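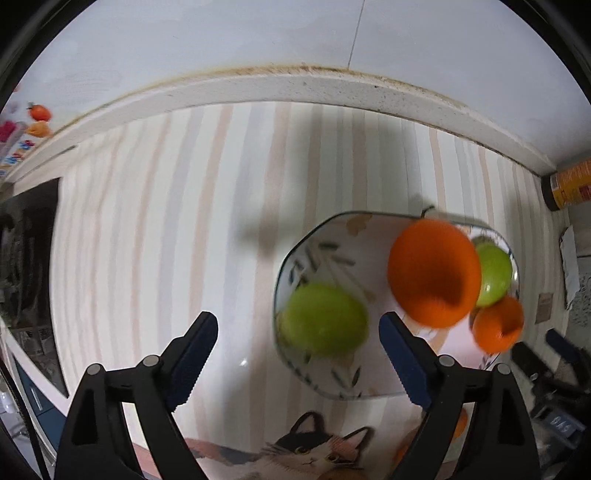
My mother had waited all of May for the open day at Pikusville, and she put on her good shoes for it. The hall smelled of coffee and warm dust. In the last room the black fingers stood open before a plate with two green apples and two mandarins, and a cat looked up from the tablecloth. "Like at home," she said, and she did not sound pleased.

The young guide told us that Fastance had tried 267 kinds of grip. My mother asked whether it could peel. He said no — not yet.

She took a mandarin from her own bag, peeled it and gave him half.

We use cookies to improve your visit. Accept | Settings

More stories
The Lift at Plelell
18 Steps Down
A Letter for Xie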